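Set Up the Cell for the Person Who Has to Fix It

Posted Monday, typed on my lunch, so excuse the speling.

Two-arm cell at our Grastedville shop. Been running it since July. Mostly I look after the one cell, so take this as an opinion from one cell. But it's a strong opinion.

Everybody spends their setup time on the program. Wrong place. Spend it on the table, the cables and the simulated copy. In that order if you're short on hours, and you are short on hours.

Table first. We bolted ours down, leveled it, taught every point off one corner. Good. Then somebody swapped a bracket and the corner moved 3 mm. Every pick was off by the same amount and we lost a whole morning blaming the grippers. Took the fingers off, cleaned them, put them back. Nothing wrong with the fingers. Check the corner before you touch a tool. Write it on the wall.

Cables next. Ours came from Katsaros pre-bundled and looked beautiful. Too tight at the wrist. Failed at cycle 2966, I have the log, and it failed as a "gripper fault" because of course it did. Now I leave slack and I look at it every Monday before power up. Ugly cable, happy cell.

Which brings me to the simulated copy, the thing people skip or let rot. Ours is a dish loading task, cup to rack, two arms. The Morness crew built the model and we keep it in step with the real bench. I rehearse changes there before I go near the hardware. 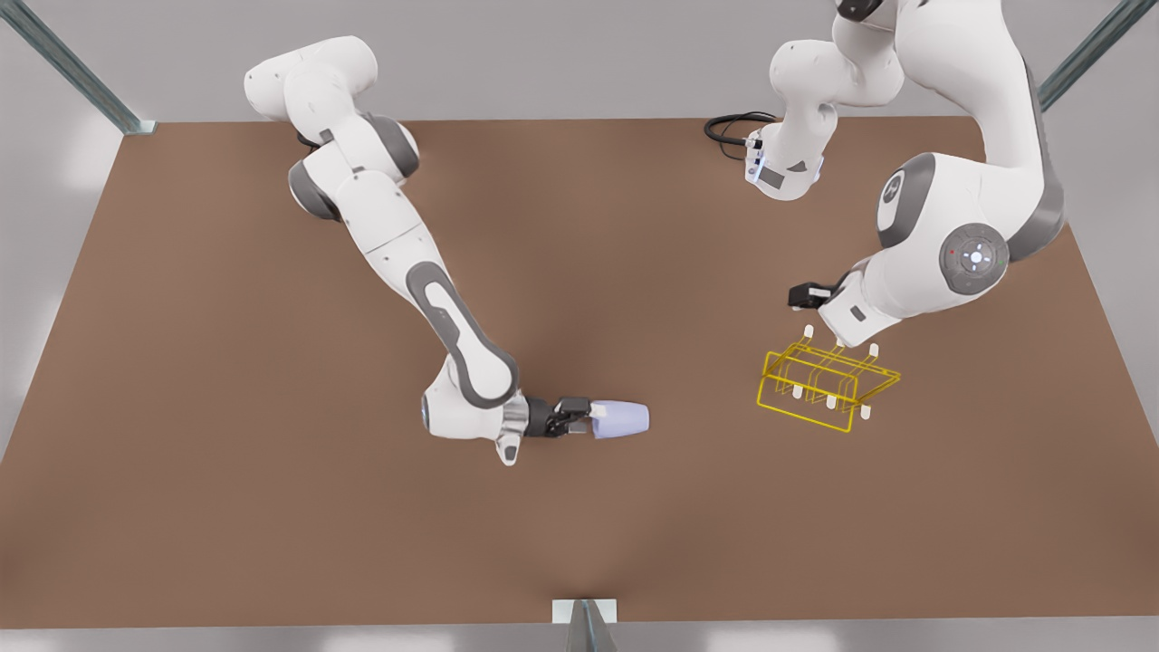 Cup and rack task in the sim. Right arm has the cup, left gripper is down by the rack.

Look at how close that left gripper sits to the wire. That's the spot I care about. The arms are easy to keep apart on paper, both of them want the middle of the table, and the rack is where a small offset costs you. Thin wire, uprights, no forgiveness. If I change a finger length I run it in the model first, every time – even when the change is "tiny." Especially then.

People tell me a sim is a toy because it never has a worn bearing or a loose screw. True! Mine has never had a loose screw. It still tells me if a wrist will hit a rack, and that's a question I used to answer with a bent rack. Replacement racks through Bratatent, slow shipping, ask me how I know.

The catch is upkeep. A model nobody updates is worse than none, you trust it and it lies to you. So my rule: no change on the bench is finished until the model has it too. Bracket moved, model moved. New fingers, new fingers in the model. Same day. Not next week, next week is when you forget.

Cost? The cable redo was $600. The bent racks and lost time before we kept the model honest, $1300, and that's only what I wrote down. Updating the file costs me part of an afternoon and a coffee.

Managers hate this becuase none of it shows up as parts per hour. Fine. Come stand next to the cell when it's down and tell me how many parts per hour that is.

Next job is the spare gripper. It still isn't in the model, so it stays in the drawer.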